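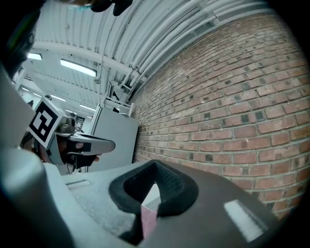
Figure 3. Small two-part item from the mixed set, white and pointed above, pink below.

3.2 Small items

The mixed set was put together from 10 household boxes, drawers and tins collected in the Fellgate area. Owners were asked to hand over the contents as they were, without sorting or cleaning. Items longer than a hand were returned at once and are not considered further. What remained was a pool of 500 small items, and we worked from this pool for all of the tidying sessions reported in Section 4.

Each item was given a number and entered in a list with its colors, its general shape and the box it came from. Size was recorded only as small, medium or large within the pool. Amedeo Testa and Giorgia Galli made the entries separately, and Noemi Gentile settled the cases where the two lists disagreed. Most disagreements were over color. Items with a single color were rarely a problem, but where two colors met, one person tended to write down the lighter one and the other the one that took up more of the surface. The item in Figure 3 is of this kind. A thin edge separates its white part from its pink part, and there are faint lines across the pink. We therefore allowed two colors per entry and dropped the idea of a main color.

Shape caused fewer problems, although the word "block" had to be used loosely. We applied it to any compact item without moving parts, including items that came to a point at one end. A stricter rule was tried on the first box and left too many entries under "other," where they could not be compared with anything.

We did not record what an item was for. In the pilot at Collet, participants named the same piece in different ways, and the name they chose often decided the tray they put it in. One person's game piece was another person's decoration. Keeping function out of the list let us treat these choices as results. The names participants used during the sessions were written down by Dario Bellini and are discussed in Section 5.

Before each session the items were poured together into a shallow tray and mixed by hand. Participants received 3 empty trays without labels and could use as many of them as they liked. They were told to tidy the items in the way they would at home and to stop when they were satisfied. There was no time limit. Items that fell to the floor were put back in the mixed tray and the fall was noted. Damaged items stayed in the pool unless they had sharp edges, in which case they were taken out and the list was updated before the next session.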